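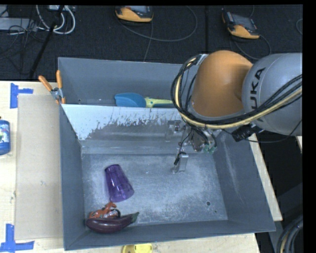 Metal bin with a blue scoop and a purple plastic cup.

The Key Safe

Savvas Tsakiris had the house in Plutik Lane on his list for Tuesday at ten past four, after a flat over a bakery and before a garage that might be let with the flat or might not. He parked on the verge. It was February and the light was going already.

The key safe was on the wall by the meter cupboard. He put in 2578 and it didn't open. He put it in again. The numbers were stiff and the last one had stuck halfway, so he pushed it round with the end of a biro and the flap dropped. The office at Stamatopoulos had three hooks for the keys to this house and all three were empty, and he had been told to bring at least one set back.

He had been with the firm for five months. Before that he had sold kitchens in Nosden, where you were allowed to sit down.

The house had been on since the autumn. He went round putting the lights on. In the back bedroom the bulb had gone. He opened a window on the landing for the smell, which was only the smell of a house with nobody in it, and then closed it again because he could hear the lorries on the bypass. The particulars said the property enjoyed a peaceful setting. He hadn't written them.

The buyer was due at half past. At twenty-five past a man came up the path carrying a bag of shopping and let himself in with a key.

"You're early," Savvas said, and then, "Where did you get the key?"

"It's my house," the man said. "Christos Mavromatis. You've been ringing me."

"Mr Mavromatis. I thought you were abroad."

"I was. I came back." He put the bag down on the bottom stair and undid his coat but left it on. "Is it as cold as this for everybody?"

"The heating's on the frost setting. You asked for that."

"Did I?" He went through to the kitchen and Savvas followed him, because it seemed wrong to wait in the man's hall. Mavromatis opened the cupboard where the boiler was and looked at it. It was a Dasix, and there was a sticker on the front with the dates of the services in his mother's writing. The last line had a date but no tick.

"She rang them every year," he said. "She used to make the man a sandwich. He'd have had his dinner, but she made it anyway, and he'd take it away in foil."

Savvas said that buyers liked to see a service record.

"Is somebody coming?"

"Half past. A couple from Nosden. It's their second time, which is a good sign."

"Do they know about the wall?"

Savvas had the file under his arm. He knew what was in it without looking, but he looked. There was nothing about a wall.

Mavromatis took him out of the back door and down the garden. It was a long garden and the grass hadn't been cut before the winter, so it lay over in wet lumps. At the bottom was a brick wall, about head height, and behind that the neighbour's sheds.

"That's not the boundary," he said. "The boundary's there." He pointed at a line of nothing, a good way back towards the house, where there was a bird table. "My father put the wall up when the farm was still a farm. He gave old Mr Tennick 400 pounds and they shook hands on it. There's no paper."

"And since then?"

"Since then we've mown it."

Savvas worked it out as well as he could. It was more than 600 square feet, with the apple tree on it, and the apple tree was the main photograph.

"How long ago was this?"

"I was at junior school. I carried the bricks. I carried 3 at a time and then my brother carried four and I had to stop."

"Then it might be all right," Savvas said. "If it's that long. There are rules about it. A solicitor would know."

"You're not a solicitor."

"No."

"My mother said to leave it alone. She said if you ask, someone has to give you an answer." He was looking at the wall and not at Savvas. "I signed that form of yours on my phone, in an airport. It asked me if there were any disputes and I put no. There isn't a dispute. Tennick's been dead for years and the daughter has never said a word."

A car door shut at the front, and then another one.

"I have to tell them if I know," Savvas said. "I didn't know when I got here."

"But you do now."

"Yes."

Mavromatis nodded. He didn't seem angry. He pulled a long stem of grass out of the lump by his foot and wound it round his finger. "Go and let them in, then. I'll stop down here. I don't want to be stood in the kitchen while they're opening the cupboards."

The couple had brought her father, who wanted to see the loft. Savvas took them up and down. He apologised for the bulb. The wife stood in the front bedroom and held her arms out to see where a bed would go, and the husband asked about the broadband and wrote down the answer. The father knocked on things.

They finished in the kitchen. It was nearly dark outside and you could just see Mavromatis at the end of the garden, under the tree, with his hands in his pockets.

"Who's that?" the wife said.

"That's the owner."

"Is he all right?"

"He's having a look round. He hasn't been here for a while." Savvas put the file on the worktop and opened it, and took the top off the biro. "There's something I need to tell you about the bottom of the garden. It'll want looking into. It might be nothing much, but I was only told this afternoon."

The father came over to the window. "Show me," he said, so Savvas found the light switch for the outside lamp, which worked, and they all went out in a line along the wet path.

Mavromatis had already started pacing it out for them. He had one hand on the bird table. "It's from here," he called. "Mind the step, it's loose, it's always been loose."

It was gone half past five when they left. Savvas had missed the garage. He rang the office from the hall and got the machine, and asked it to move the garage to the next day. Then he went round and turned the lights off, all except the kitchen, where Mavromatis had got the boiler going and was buttering bread.

"Do you want to take one with you?" Mavromatis said.

Savvas said he would. He remembered about the keys when he had got as far as the bypass.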